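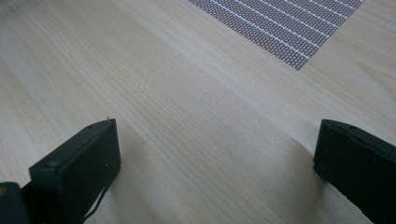
From: Chantal Gill
To: Honirbridge Supper Club list
Date: 2018-03-10
Subject: Re: placemats and where the forks go

Hello everyone, and thank you for all the kind notes after the last supper (I've read every one, some of them twice!).

Someone at the Modside end of the list wrote:

> I like the striped mats on the pale table, but won't
> they slide around with no cloth underneath? And are
> we setting places ahead of time, or do people help
> themselves to silverware?

Mine have stayed put so far, and I've had them out most of the winter. I bought them at Görtz when I only meant to buy candles, you know how that goes. I wouldn't bother with a cloth. It's such a nice light wood, and a cloth is one more thing to iron.

As for the forks, I'd love to have the places set before people sit down. The wood-handled ones live in the black wire basket, so just carry the whole basket to the table and set from there.

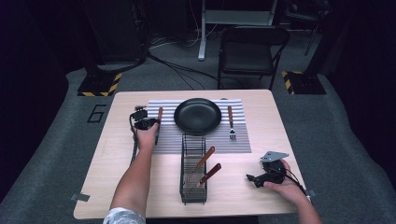

Which side of the dish does the fork go on?

Traditionally the left, but at our suppers either side is fine as long as there's one at every place.

Please don't put the wood handles in the dishwasher, by the way. I did that to my mother's set years ago and I still feel bad about it.

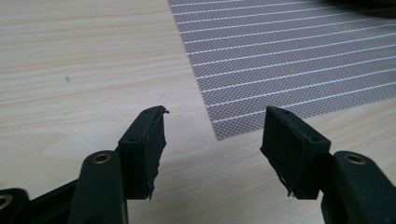
The mats only want a damp cloth and a flat place to dry. Roll them up and they curl at the corners for a week, and then I have to put cookbooks on them. If anyone can spare 2 more mats in gray and white, bring them along in March and I'll make the soup.

Warmly,
Chantal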